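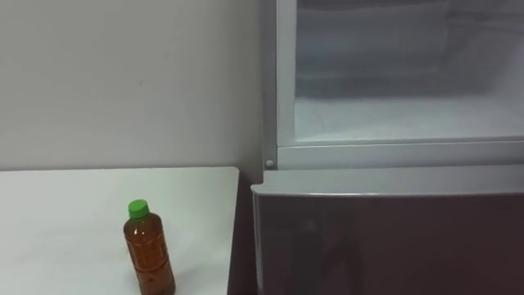

The new fridge came on a Wednesday, at an hour when I was still in my socks, and I have spent more time since then thinking about cold drinks than I did in the whole of my twenties. Tuva Blomqvist, who has opinions on appliances, told me the only rule is to put nothing in it until you know how you want to live. I lasted one cup of coffee. First candidate for residency was the tea with the green cap, parked on the table beside the fridge while I stood there with the top compartment open, admiring all that pale plastic and its total lack of mustard.

Our old fridge was a museum of mustard. We moved it out in September and I found six jars, three of them the same brand, and something in foil that Neelam Tyagi labelled "soup?" in her own handwriting and then denied knowing. I'm told a household loses money this way. Ours lost a crisper drawer.

So there are rules now. Drinks live together. Leftovers get a date, in marker, on tape. Condiments are limited to eight, a figure arrived at after a negotiation I'd describe as ugly. Neelam wanted a separate allowance for chutney. She got it.

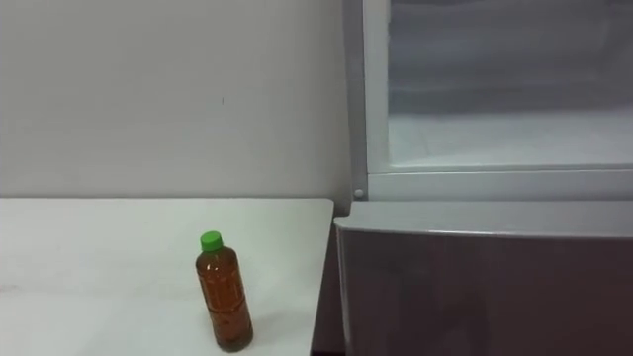

The chutney clause aside, the real trouble is drinks. I buy bottled tea the way other people buy lottery tickets, one at a time and with no plan. It gets put down on the nearest flat surface, and the nearest flat surface is the white table, which was meant to be for unpacking groceries and has the scuffs to prove somebody tried. Things rest there "for a minute". I once lost a lemon to that minute.

Tuva suggested moving the table to the other side of the room. I pointed out that I would then simply put the tea on the floor.

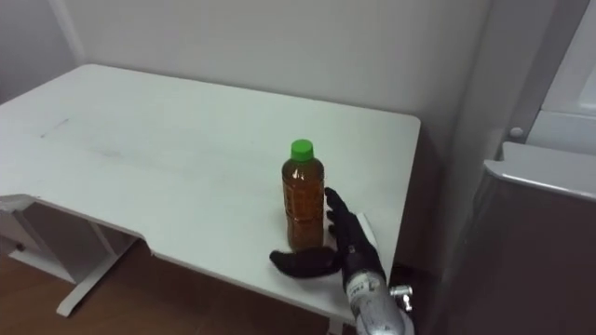
She has since sent me a link to a set of stacking bins from a shop called Prullo, with a note saying they changed her life. They may have. She also said that about the salad spinner, and I've seen where the salad spinner lives now (behind the paint tins, in the garage, in the dark).

I've ordered two bins anyway. One is for drinks. The other will have mustard in it by the weekend.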